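The Bathroom Test

2025-01-25

The students in the Nulter robotics club have spent the school year on a single question: can a machine tidy a bathroom it has never been in before? They have logged 1,492 practice runs toward an answer. I spent a day with them and came away unsure that it was a good question.

The contest is called the Plutano, and the finals are in June. Teams send a robot into an unfamiliar home, where it has to pick up towels, close lids and put bottles back on shelves. Kemer, last year's winning school, finished with 681 points out of a possible 2,030. The organizers called that a breakthrough. My own teachers would have called it an F.

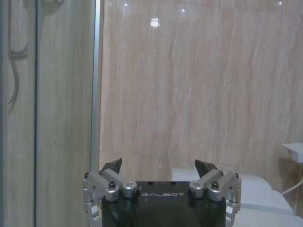 Bathrooms are where most teams lose their points. Glass confuses depth sensors, and shiny tile is nearly as bad. The Nulter students know all this and talk about it well. They are less sure what they personally have fixed. Much of the software comes ready-made, and when I asked three of them why the arm had stopped short of a towel, I got three different theories and no plan for testing any of them.

The club's sponsor, Brannigan, says in its brochure that the program builds "tomorrow's problem solvers." Maybe so. I saw a lot of waiting for files to upload, and one very good argument about friction that ended when the bus came.

That argument is what I would pay for. Two students with a pencil and a wet washcloth were closer to engineering than anything on the score sheet, and the Plutano gives no points for it.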